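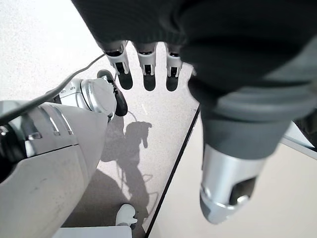

4.2 Adding a poster to the release queue

Trarker holds each film poster until its health warning check is complete. You need a publicity or admin login.

1. Open Releases and choose the film title.

2. Click Add Poster and select the file. JPG and PDF are accepted, up to 15 MB.

3. Under Tobacco and Alcohol, mark every item shown on the poster - cigarettes, cigars, bottles, glasses. Leave the boxes blank if there are none.

Note: A marked poster needs 3 approvals before it can go to theaters.

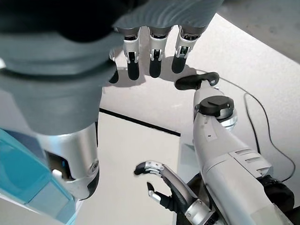

4. Choose the warning text and its language, then click Preview.

5. Click Send for Check. The status changes to Waiting.

Caution: Replacing the file after step 5 clears all approvals. To change only the caption, use Edit Details.

If error 1189 appears, the film has no distributor on record. Add one under Contacts and repeat step 5.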